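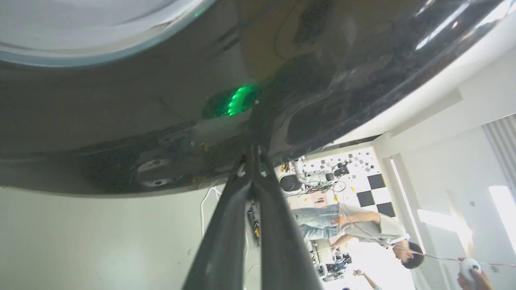

Wrist camera, gripper closed under the rim of the black unit. Green light on.

Ticket 2649 – Larkis arm, bench handling
Site: Miltholm
Opened: 11 October 2026
Priority: Medium (was Low until it held up lunch)

Reported problem
Arm reaches the unit, closes its fingers, then stops and asks for an operator. It asks very politely and it asks up to 15 times a shift. Message is always code 3851, "grip uncertain."

Log entry 1
Restarted the arm. Code came back on the next pick. Restarted the controller. Same. Read the manual, which says to restart the arm.

Log entry 2
Pulled the wrist view. The shell is dark, glossy and curved, with bright streaks along the rim where it picks up the room. Suspect the grip check is reading reflections as an edge. Asked for the blinds to be closed during runs. The people who work there would like some daylight, so this is on hold.

Log entry 3
Lowered approach speed and raised the confidence wait to 2 seconds. Fewer stops. The bench crew now has time to start a conversation between picks but not to finish one.

Note on staffing
The November plan has this bench down as "unattended." Current duties at the unattended bench: clearing 3851, wiping fingerprints off shells, and filling in the form that says no one was needed. Please change the plan or give the job a name – the crew has suggested several, none suitable for a badge.

Next step
Trying the matte fingertip pads from Imach. If the code persists, escalate to Tăng for a new grip profile.

Status: Open, waiting on parts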